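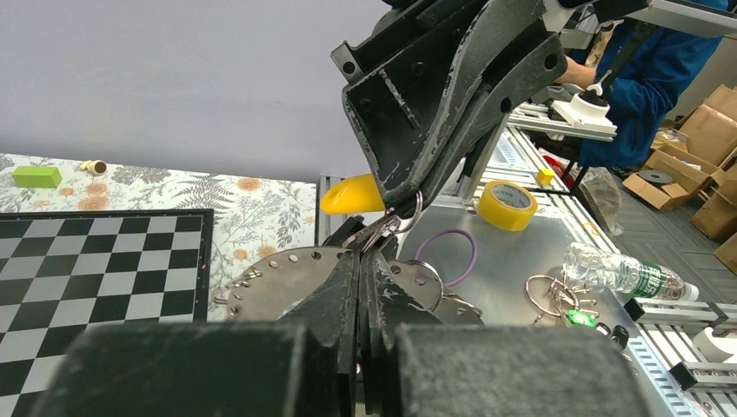
On Keeping a Household Inventory

14 September 2025

Residents of Drusthorpe who rent their homes are advised by most insurers to maintain a written record of their belongings. I had held a policy for eight years before I prepared one. The work was completed in April, and I set out the method for readers who are considering the same.

The inventory runs to 311 entries. Each entry gives the item, the room, the year of purchase where known, and the price where a receipt survives. Small metal goods, spare keys and kitchen hardware are grouped under one entry per drawer. Clothing is grouped by type. Anything that cost more than 90 dollars receives an entry of its own.

Table Linens and Soft Goods

Textiles proved the most difficult category. Few receipts had been kept, and patterns that look alike on paper may differ a good deal in price. I adopted the rule that every printed cloth is described by its ground color first and its motif second.

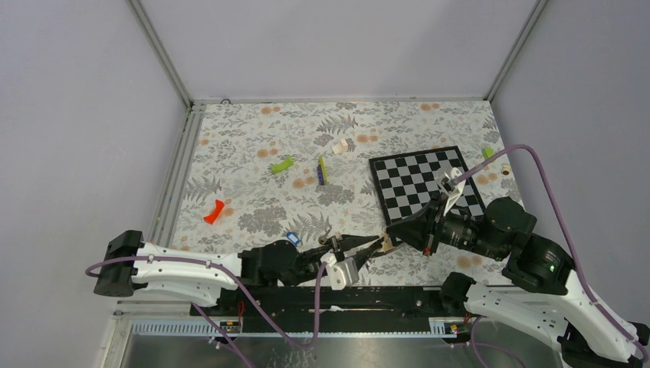
White ground, gray ferns and flower clusters.

The same rule was applied to curtains, bedding and the two quilts stored at the Madigan Street unit. The quilts were entered at replacement value, which the policy permits — a point worth confirming in writing before any claim is made.

Choice of Format

I first used a program named Cisico, which allowed only 40 characters in the description field. I then moved the whole list to a plain spreadsheet. A second program, Vivulness, was considered and declined on grounds of cost. A printed copy is kept outside the home, and the file is saved in two places.

Wording of Entries

Descriptions should be brief and should name color wherever color would help an adjuster tell one item from another. "Floral cloth" is insufficient. "Off-white cloth, gray leaves, orange blossoms" is acceptable.

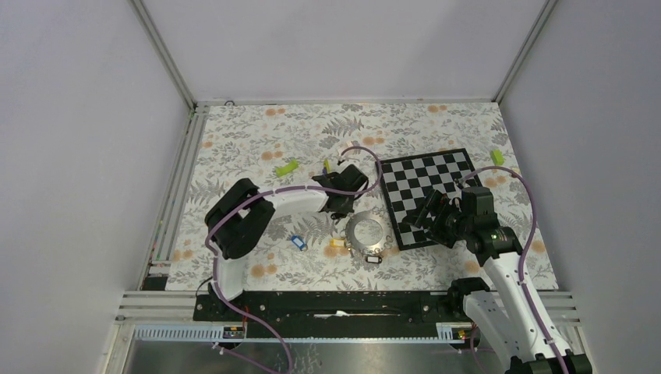 Off-white ground, gray leaves, peach-orange blossoms.

The full task required nearly 40 hours, spread over the month. Revisions are made when an item is bought or given away, and the date of each change is noted in the last column. The garage remains to be done.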